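What is an icon?

No, not the little thing you tap on a phone! In an Orthodox church an icon is a holy picture. Jesus, his mother Mary, a saint, an angel. Usually painted on wood.

People say an icon is "written." Sounds funny but it's an old way of talking – the picture tells a story, so it's a bit like reading.

At our church in Purnuston there is one of Saint Nicholas by the door. Darlene Arsenault painted it. She used egg yolk mixed with colored powder. Yes, real egg! It's called egg tempera and people have painted with it for a very long time.

She starts with the dark colors. Then lighter, then lighter again. Gold goes on early, before the face. Very thin gold, you can't even breathe hard near it.

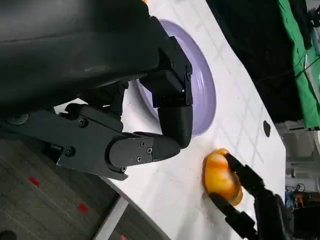
Why do people kiss icons?
To show love for the person in the picture. Same as kissing a photo of your grandma when she lives far away. They are not praying to the wood or the paint.

Look for the halo next time, thats the gold circle round the head. It means the person is holy. Look for letters too. Most icons have the name written on, sometimes in Greek, and sometimes shortened so you only get 4 letters for Jesus Christ: IC XC.

Want to see Darlene's paints? Come Sunday after the service, downstairs. Kids 6 and up can try mixing a color. Wear old cloths, egg gets everywhere.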